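Startseite Blog Werkstatt Archiv Über mich Kontakt

Preltik im Test, Teil 1: Greifarm im Simulator

16.02.26

So. Testmonat läuft, 13 Tage sind rum. Preltik ist ein Simulationspaket für Greifarme, kommt von Mkhize und läuft komplett im Rechner. Im November schon mal angeschaut, damals abgebrochen, Installer wollte nicht. Jetzt ging's, 20 Minuten bis zur ersten Szene.
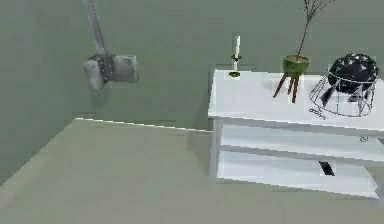

Preis: 200 Euro im Jahr für Privatleute. Happig. Dafür mehrere Räume dabei, ich hab erstmal nur den Wohnraum genommen, heißt bei denen "Flodville". Keine Ahnung warum.

Steuerung mit Gamepad geht, Maus ist eine Qual. Kamera kann man frei setzten, auch mehrere.

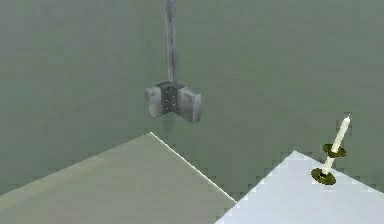
Zur Physik. Die Greifbacken reagieren ordentlich, kein Zittern mehr wie in der alten Demo. Schwierig sind schlanke Sachen, da muss man den Winkel sauber treffen. Der Kerzenständer mit seiner hohen weißen Kerze ist so ein Kandidat, und die steht nicht mal gerade. Bei offenem Greifer unbedingt erst in Ruhe ausrichten, dann runter. Hab ich natürlich nicht gemacht.

Grafik eher mau. Kanten pixelig, Texturen matschig, für den Zweck egal.
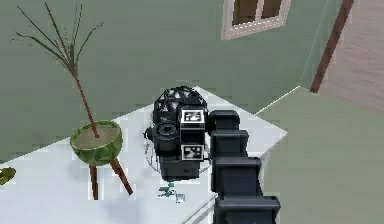
Was nervt: Handbuch nur auf Englisch und lückenhaft. Das Kapitel zur Kalibrierung hört mitten im Satz auf. Support hat nach 3 Tagen geantwortet, freundlich, aber mit Link auf genau dieses Kapitel...

Export der Bewegungsdaten klappt dagegen prima, alles als CSV, lässt sich sofort weiterverabeiten.
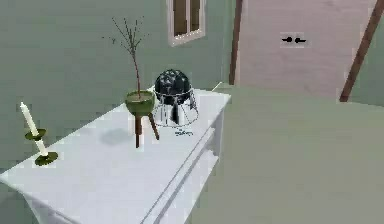 Nächstes mal dann das Zusatzpaket "Ernavmont", soll größere Räume bringen. Ob ich verlängere weiß ich noch nicht. Für 200 Euro müsste das Handbuch besser sein.

Kategorie: Robotik & Basteln | Tags: Preltik, Simulation, Greifer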